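Chapter 4
Packaging and the Product

Learning objectives

After studying this chapter, you should be able to:
explain the main functions of packaging in a consumer market
distinguish between primary, secondary and tertiary packaging
describe how shape, colour and closure affect a buyer's choice
identify the information that a label is expected to carry

Opening case: Cladance changes its bottle

Cladance is a regional drinks company based in Kovbridge. For many years it sold its products in a plain, straight-sided bottle that it bought from the same supplier as two of its competitors. Sales were steady, but a shelf study carried out in June gave the company cause for concern. Of the 76 shoppers interviewed after leaving the store, only 41 could name the brand they had just placed in their basket.

The marketing manager, Rocío Ibarra, proposed a new bottle with its own outline and a full-length sleeve. The production manager, Efren Samonte, supported the idea but raised two objections. The new shape would require changes to the filling line, and fewer bottles would fit in each carton. Both concerns were recorded in the project plan, and both return later in this chapter when we discuss the cost of packaging decisions.

4.1 What packaging does

Packaging is the container or wrapping in which a product is stored, moved and sold. Its oldest function is protection. A package must keep its contents clean and whole from the time they leave the factory until the time they are used. In the case of food and drink, this function is also a matter of law.
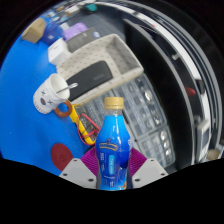 The second function is communication. A buyer in a supermarket may give a product only a moment's attention, and in that moment the package must say what the product is and who made it. Colour does much of this work. Within a single category, firms often settle on similar colours, and a new entrant must decide whether to follow the pattern or depart from it — a choice that carries risk either way.

The third function is convenience. Closures that can be opened and resealed, bottles that are easy to grip and cartons that stack neatly all add value for the user or the retailer.

4.2 Levels of packaging

Primary packaging is in direct contact with the product. Secondary packaging groups several units together, as a cardboard tray or shrink film does. Tertiary packaging is used for bulk handling and is seldom seen by the final buyer.
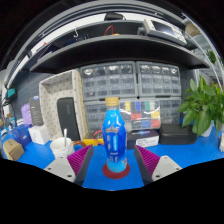
A decision made at one level affects the others. When Cladance tested its new bottle, a standard pallet held 2094 units, fewer than before, and the distributor, Villanueva, asked for its handling rates to be reviewed. Primary packaging should therefore be designed with the whole supply chain in mind.

Key terms

primary packaging, secondary packaging, tertiary packaging, closure, sleeve, shelf impact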